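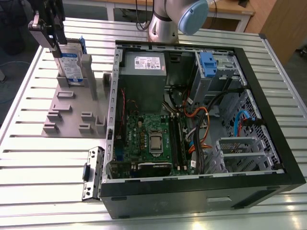 7.4 Drive handling faults

This section covers faults that occur while the robot picks up a 3.5-inch hard drive, or sets one down, in its holder on the fixture plate. It applies to the Niven desktop disassembly cell with a 3D-printed fixture plate. For faults during removal of the side panel, see section 7.2.

Most faults of this kind are reported on the pendant as code 62, "Grip position outside limit". The cell stops and the gripper keeps its last position.

CAUTION: A stopped gripper may still be holding a drive. Do not put your hand between the fingers, and do not pull on the drive by hand until step 3 is complete.

CAUTION: The computer must be unplugged from the mains before it is placed on the worktable. Never open the power supply unit, even when the computer has been unplugged for some time.

Clearing code 62

1. Press the stop button on the front rail of the table. The pendant shows HELD.

2. Look at the fingers from the side and from above. Check whether they are closed on the drive, on the blue plastic of the caddy, or on nothing at all. Write down which. You will need it in step 6.

3. Select Manual, then Slow. Open the gripper in steps of 2 mm until the fingers are clear. If the drive is not sitting in its holder, support it from underneath with a padded tray before opening.

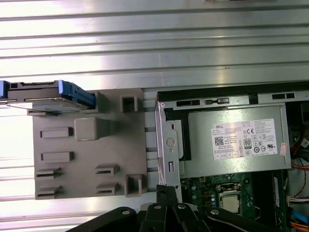 4. Raise the arm straight up by at least 20 mm before moving it sideways. The posts on the fixture plate stand higher than the blocks next to them, and most broken plates we receive at Darwood were hit during a sideways move at this point.

5. Inspect the fixture plate. Replace it if any post or block is cracked or has lifted at the base. Do not glue a broken post. A repaired post sits slightly out of line and the fault will come back.

6. Find your note from step 2 in the list below and do what it says.

Fingers closed on the drive: the drive was tilted in its holder. Reseat it by hand and go to step 7.

Fingers closed on the caddy: the pick point is too far to one side. Run Teach Pick (section 5.3) before going on.

Fingers closed on nothing: the drive was missing or had already been dropped. Search the table and the inside of the computer case. A dropped drive must be marked as damaged and kept apart from the others. 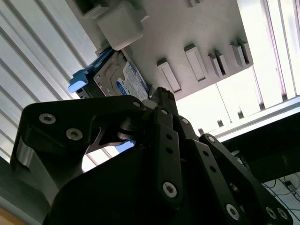
7. Check the gripper screws with the hex key supplied. A loose finger plate gives the same code as a tilted drive. Tighten by hand only.

8. Select Auto and run one cycle at Slow. Keep a hand near the stop button.

Note: Strong daylight from a nearby window can upset the wrist camera. If code 62 appears mainly at one time of day, fit a blind before changing any settings.

If the fault comes back

Do not clear code 62 more than 2 times in one shift. After that, lock the cell and contact Clillia service.

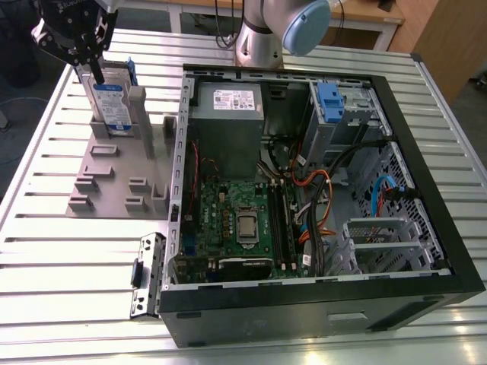
Before calling, have the following ready: the cell serial number, the software version, your notes from step 2, and the log file from the pendant (Menu, Logs, Export). Leave the drive where it is if it is safe to do so.

Changes to this section

12 October 2023: step 4 changed. The earlier text allowed a sideways move as soon as the fingers were open. Printed copies issued by the Trenstead office in January still have the old wording and should be thrown away.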